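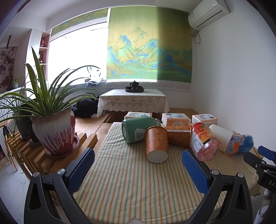 How much setup does Fledik need before it can plan a pick on a new table?

Plan on one calibration pass per gripper and a short look over the surface. On my desktop that comes to around five minutes, most of it spent waiting for the calibration to settle.

## What Fledik is

Fledik is the grasp planner I write and sell under the Hikden name. It takes wide-angle video from a wrist camera, works out which blobs are separate objects, and hands your controller a ranked list of grasps. You keep your own arm driver and your own safety stops — I don't touch either one.

I built it for homes, so I care a lot about clutter. Give me a paper cup tipped over against a cylinder, or a clear plastic packet leaning on another package, and I'm happy! Those are the piles where my first version merged two things into one big lump and aimed for the middle of it. The current release splits along contact edges first and only then looks at color, and striped tablecloths bother it a lot less than they used to.

## What's in the box (well, the download)

- The planner, with a small viewer that draws every candidate grasp
- Sala, my calibration tool, for one or two grippers
- A replay set of 267 tabletop recordings
- 34 regression tests you can run against your own changes
- Config files for parallel jaws with soft pads

## Things to know before you buy

Bright windows are still the weak spot. If half your view is blown out, set `exposure_mask: auto` and the planner will ignore that region (it used to invent a flat wall there and plan around it, which was fun to debug). Shiny wrappers get a lower confidence score on purpose. You can turn that off with `gloss_penalty: 0`, but try it in replay first.

Two-handed planning works, with one catch: both grippers have to share a clock. Drift of more than 7 milliseconds and the viewer throws a yellow warning.

Deformable stuff like tissue packs gets a gentler default squeeze. Tune it per object if you want — the field is `max_close`, and the units are millimeters.

## Versions and support

Version 5 went out on 14 April 2023. It reads configs from the previous version, but Sala calibration files need to be made again. Linux only for now; I'd like to have a Mac viewer by November.

Licenses are per machine and come through the Cultonwood store. For bugs, attach the replay file and your config and I can usually reproduce it the same day.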